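The long life of a sideboard

My aunt Viorica Bălan had a sideboard so heavy that when she moved flat in 1987 she simply left it behind, and then missed it so badly that she went back and bought it from the new tenants. I grew up with that story, and with the sideboard, and I suppose it is why I can't walk past a piece of furniture on the pavement without stopping to pull at the drawers.

For most of a century the sideboard was where a family kept the best of itself. The good plates lived there, and the tablecloth that came out twice a year, and the brandy, and behind the brandy the letters. In our house it also held a tin of buttons which all of us children were allowed to play with when we were ill, and to this day the smell of old wood and furniture wax makes me feel that I ought to be in bed with a hot drink!

Then came smaller flats, and televisions, and kitchens with cupboards up to the ceiling, and people began to give their sideboards away. Horațiu Văduva, who has been mending them for the better part of his life in a workshop behind the Toma bakery, remembers the worst years very well. "I was offered 10 in one August," he told me, pouring coffee into a cup with no handle. "I took 7. I had to sleep with my feet under one of them."

He and his daughter Alina now sell nearly everything they finish. Alina does the polishing and most of the talking, and she has firm opinions on both. Never use a spray. Never stand a plant pot on bare veneer, however pretty the saucer. If a door sticks in the summer, leave it alone until the autumn before you go at it with a plane, for the wood may well sort itself out. She showed me a walnut piece she had bought for 875 lei and worked on all through the spring, and she stroked the top of it the way other people stroke a horse.

Not everyone wants walnut, of course. Brândușa Nedelcu, who plans interiors for young couples, finds that her clients ask for something low and plain, with flat fronts and as little fuss as possible, and she has stopped trying to talk them into carved feet. What matters to her is the depth. A cabinet that is too shallow won't take a dinner plate, and one that is too deep swallows things whole — she once found a client's wedding candles at the back of one, still in their paper, and they had a lovely half hour remembering the day.

I asked her whether the plain ones would be loved as my aunt's was. She thought it depended on who did the dusting.

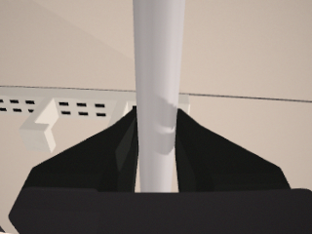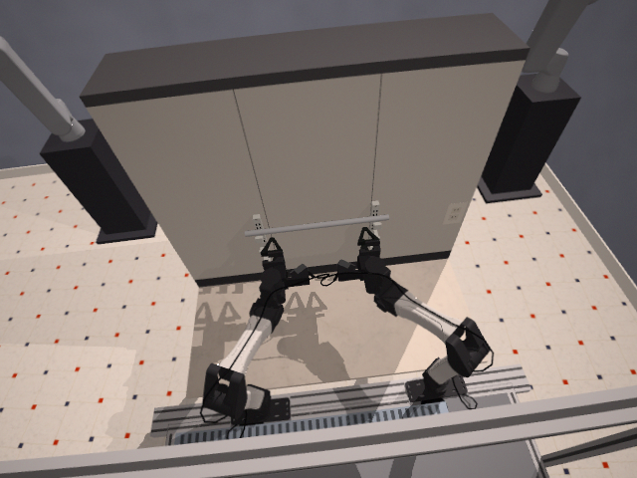
Plain lines, pale colours: a smooth, tapering pole in the first picture; in the second, a wide cabinet with a dark top and one long handle bar.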